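4.3 Durchführung der Greifversuche

Ausgangspunkt des Projekts war eine Behauptung aus dem Vorgängerbericht der Gruppe Vatitz: Eine aus Vorführungen gelernte Greifstrategie sei gegenüber Veränderungen der Umgebung »weitgehend unempfindlich«. Wie weit weitgehend reicht, steht dort nicht. Getestet wurde damals auf einer leeren Tischfläche, mit einem einzigen Becher, der zwischen den Durchgängen nur um wenige Zentimeter verschoben wurde. Ich habe deshalb die gleiche Strategie (Stand Warnora, unverändert übernommen) noch einmal laufen lassen, mit zwei gleichen Bechern auf der Matte und weiteren Gegenständen auf dem Tisch.

Aufgabe war, den von der Hand aus gesehen näheren Becher seitlich zu greifen, anzuheben und auf der Matte wieder abzustellen. Als Erfolg zählte ein Durchgang nur, wenn der Becher am Ende aufrecht stand und der zweite Becher nicht berührt worden war. Die Gruppe Vatitz hatte bereits das Anheben als Erfolg gewertet. Die Zahlen lassen sich daher nicht direkt nebeneinanderstellen, auch wenn das in der Zwischenpräsentation so gemacht wurde (von mir).

Pro Bedingung waren 40 Durchgänge vorgesehen. In Bedingung A lag außer der Matte und den Bechern nichts auf dem Tisch, in Bedingung B war die rechte Tischseite mit Schaltkästen und Kleinteilen belegt. Die Startstellung des Arms war in beiden Fällen identisch.

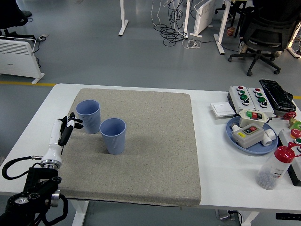 Abb. 7: Versuchsaufbau in Bedingung B, Hand seitlich am ersten Becher.

In Bedingung A waren 37 von 40 Durchgängen erfolgreich, in Bedingung B 30 von 40. Die Gegenstände rechts lagen außerhalb des Greifwegs und wurden in keinem Durchgang berührt. Trotzdem fiel die Erfolgsrate. Naheliegend wäre die Erklärung, dass die Bildverarbeitung durch die zusätzlichen Objekte gestört wird, und so stand es auch in meinem ersten Entwurf. Belegen kann ich das nicht. Bedingung B wurde vollständig nach Bedingung A gefahren, und die Kalibrierung der Hand wurde dazwischen nicht wiederholt. Ein Teil des Unterschieds kann also schlicht Drift sein.

Für diese Lesart spricht, dass sechs der zehn Fehlversuche in B in der zweiten Hälfte der Serie liegen – viel ist das allerdings nicht. In sieben Fällen schloss die Hand zu früh und schob den Becher vor sich her, in den restlichen drei kippte er beim Absetzen. Ein Griff nach dem falschen Becher kam nicht vor. Gerade diesen Fehler hatte ich erwartet.

Etornam Korletey hat die Videos unabhängig von mir bewertet und kam in B auf zwei Erfolge weniger. Strittig waren Durchgänge, in denen der zweite Becher sich möglicherweise minimal bewegte. In der Auswertung stehen meine Werte, seine finden sich im Anhang.

4.4 Einordnung

Das Verfahren nach Thygesen, auf das sich beide Berichte stützen, verlangt eine zufällige Reihenfolge der Bedingungen. Das wurde hier aus Zeitgründen nicht eingehalten. Der Satz von der weitgehenden Unempfindlichkeit ist mit diesen Daten weder bestätigt noch widerlegt, ich würde ihn aber nicht mehr zitieren. Eine Wiederholung mit gemischter Reihenfolge und Kalibrierung vor jedem Block ist für Oktober im Labor Brukov angemeldet.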